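9 Jul 2023, Irgate, bay 6

**Unit: Wallin two-armed machine. Job: right wrist stiff, grip drifting.**

Reported on the last shift sheet as "right hand lands wide at the bin". Left arm has no complaint against it, so I used it as the reference throughout and changed nothing on that side.

Powered down, waited for the drives to bleed, then turned the right wrist by hand. Noticeable drag over the last part of the roll, same in both directions. Cover off. Grease had gone dark and tacky at the outer joint ring and there was a fine grey paste behind the seal. Seal lip itself sound, so it went back in. Cleaned out with a lint-free cloth and the usual solvent, regreased, ran the roll end to end by hand until the grease had spread. Drag gone.

Service counter reads 1,930 hours. The wrist was last opened in January and the interval on the Stodwood sheet is 400, which we have plainly overrun. Have written the next one on the board in red.

Cables next. The forearm band had been tightened at some point until the bundle could not slide under it, and with the elbow straight the harness was pulling on the wrist block. Cut the old ties, re-laid the bundle and put new ones on. Slack is now left at the elbow on purpose. Please do not tidy it up. Tie tails still to be trimmed flush, I had the wrong cutters with me.

Re-zeroed right shoulder, elbow and wrist against the pins. Shoulder and elbow were inside tolerance. Wrist roll was out and has been corrected; old offset kept in the config as a comment line. Finger closing current left at the stored value.

Then on to the reach check at floor level, with the grey bin on the carpet beside the yellow shelving and the black shells on the cardboard. The right hand comes in over the rim at the near right corner, to the shell on that side. Left arm parked forward along the shelving with the fingers open.
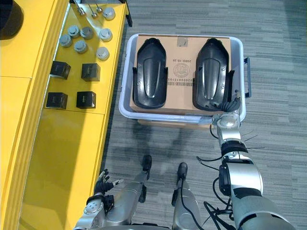
A note added in the margin from Nindotwood: the same wrist there was regreased and zeroed in one go, and the zero had shifted by the next morning once the grease had settled. They now run it warm for 13 minutes before touching the pins, and repeat the zero after a night's rest. Also asks whether the bin height has been entered, as theirs was wrong for months and the wrist took the blame for it.

Fair on the first point. I did not warm it before zeroing. Will repeat tomorrow from cold, then again after the warm run, and log both offsets so there is something to compare.

On the bin height: the stored value is for the tray directly on the floor. With card underneath, the rim sits up to 6 mm higher. That is enough to matter on a low approach, so I have made a second bin entry called `bin_raised` and left the original alone. Pick whichever matches the set-up before starting.

Settings as left:

- Wrist roll offset: new value, old one commented out
- Finger closing current: unchanged
- Approach speed: reduced setting, to stay until the second zero is done
- Bin entry: `bin_raised`
- Left arm: untouched

Outstanding:

- [ ] Trim tie tails on right forearm
- [ ] Repeat zero, cold and warm
- [ ] Order wrist seals from Stodwood, none left in the drawer
- [ ] Check left wrist grease, same hours on it
- [ ] Put approach speed back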